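Fruit Belongs on a Plate

I grew up in a house where fruit was never kept in a bowl. My mother put it on a flat plate in the middle of the table, and we ate it. When I moved to Arcombe I bought a deep bowl like all my neighbours have, and in August I threw away six soft pears from the bottom of it.

My opinion is simple. A bowl is for storing, and a plate is for eating. On a plate you see each piece, also the one which must be eaten today. Some friends say that a plate holds too little. I think this is its good side — you buy less, and you go to the market more often.

The colour matters too, more than people admit. A red apple looks tired on brown pottery, but on a blue-green plate it looks like something you want.

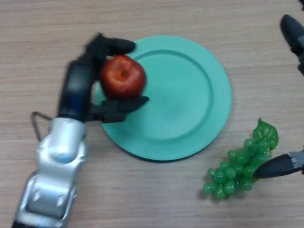 It does not need to be an expensive plate. Mine is from Malline and it cost 8 dollars. I wash it when the last fruit is gone, and then I fill it again, never with more than three kinds.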